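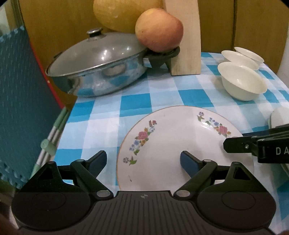 Section 4. Assessing Household Chores Before Automation

4.1 Purpose of this section

The Trumard assessment procedure helps a site decide which kitchen and dining chores may be assigned to a machine and which should remain with a person. It does not certify any machine as safe for unattended work. At the time of this revision (June), no household chore in the Worell list of 102 tasks is approved for operation without an attendant.

Table clearing, table setting and the handling of dishes are the chores most often requested by new sites. They are also the chores in which performance varies most from one home to the next. A machine that places plates correctly on a bare counter may fail on a patterned cloth, and a small change in lighting may alter the result.

4.2 Preparing the work surface

1. Choose a table that stands level and does not rock when pressed at the corners.

2. Lay out only dishes that the household uses every day. Do not substitute plastic items for ceramic ones, even in early trials.

3. Empty all dishes before the first trial. Trials with food or liquid are covered in Section 6.

4. Leave ordinary objects in their usual places. A cleared table gives a result that will not hold in daily use.

5. Smooth the cloth by hand. Small creases may remain.

CAUTION: Glossy plates and polished metal may produce reflections that a vision system reads as an edge or as a second object. If the machine reaches for a reflection, stop the trial and record it as a perception error.

4.3 Grasping bowls

A bowl is a harder object than its shape suggests. The rim is the natural place to take hold, yet a finger must pass inside the bowl while the other stays outside, and both must close without tipping it.

1. Set one bowl on the table, with clear space on the side from which the machine will approach.

2. Open the fingers fully before the approach begins.

3. Lower the fingers until one is inside the rim and one is outside.

4. Close slowly. Lift only when the bowl no longer shifts on the cloth.

5. Hold for 2 seconds, then return the bowl to the table.
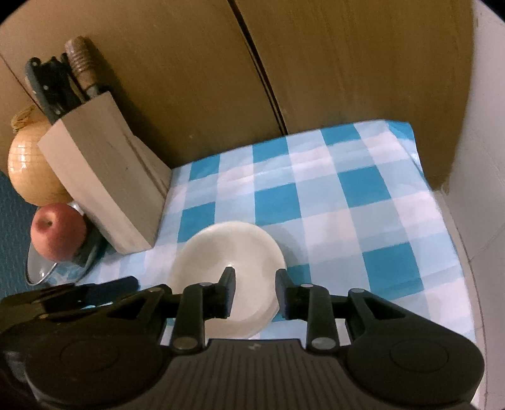

Clearance is the most frequent cause of a failed trial in this group. Sites tend to measure the space directly over the dish and overlook what stands beside it. A knife block that leans, with its handles projecting from the top, takes up more room at handle height than it does at the table. Fruit in a glass dish presents a related difficulty, as the cloth pattern shows through the side of the dish and its edge may be missed by the machine. Measure at the height of the moving arm as well as at table level.

WARNING: Knives must be removed from the block before any trial in which the machine moves under its own power. The empty block may stay on the table.

4.4 Recording results

Allow 60 seconds for each attempt and complete 30 attempts per chore. Enter each attempt on Form H as completed, completed with help, or failed. An attempt in which the attendant touches the dish, the cloth or the machine is to be entered as completed with help, however slight the contact.

Note: Early results at the Haddad and Zostow sites were not comparable. One site counted a dropped bowl as completed if it landed upright. Marcus Holloway and Hanna Walczak have since revised the form, and earlier versions should be discarded.

4.5 Interpreting results

A high score shows that the chore can be done on that table with those dishes. It does not show that the machine can clear a table after a family meal – a task that also calls for judging what is finished, what is fragile and what should be left alone. Sites should describe results to residents in these terms.

Questions on scoring should be addressed to Paloma Calloway. Requests to add a chore to the list are reviewed by Clyde Kowalczyk and must include a completed copy of Form H.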